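Clearing trays after lunch: what order for rice, chopsticks and cups?

Posted by Nhàn Ngô in Kitchen and Dining

Hello everyone. I take care of the small lunch room at our workplace. We eat on trays, rice almost every day, and after lunch everything must be sorted on one wooden table. We have a gray dish rack, a clear plastic box and a black tray. My problem is the rice. The grains stay on the serving tray and later I find them in the rack and even inside the cups.

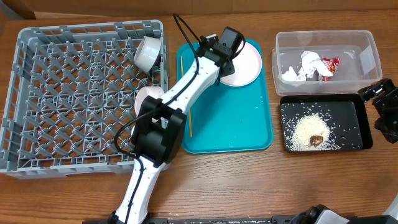

Photo: Nhàn Ngô

The rack has diamond-shaped openings and the cups lie on their side in it. I am not sure if this is correct. Also one chopstick always gets lost. What order do you use?

Liên Giáp
I did this job in a school kitchen in Prirkent for 8 years. Rice goes first, always. Before you lift any plate, push the grains to one corner of the tray with a soft scraper and tip them in the black tray. Then take the chopsticks, both together, and put them in the clear box. After this the bowl, and the plates last, the big one at the bottom of the pile. If you begin with the plates, the grains roll everywhere.

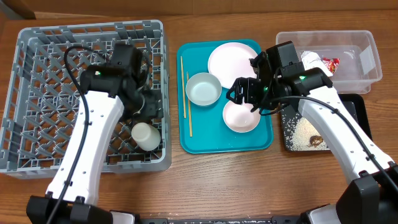

Bowl, plates and chopsticks on the teal tray, rice in the black one

For the cups, this kind of rack holds them better upside down between the pegs. On the side they can keep a little water. We let ours stand until 2 in the afternoon and then put them away.

Yeison Quispe
just rinse the whole tray in the sink, much faster

Dehua Zheng
Please don't rinse the rice into the sink, Yeison. We did it one winter and had to call the plumber in February. I agree with Liên about the order. I would only add to wipe the black tray with paper before washing it, and to leave dried grains to soak in cold water. Hot water makes them more sticky, at least with the rice we buy.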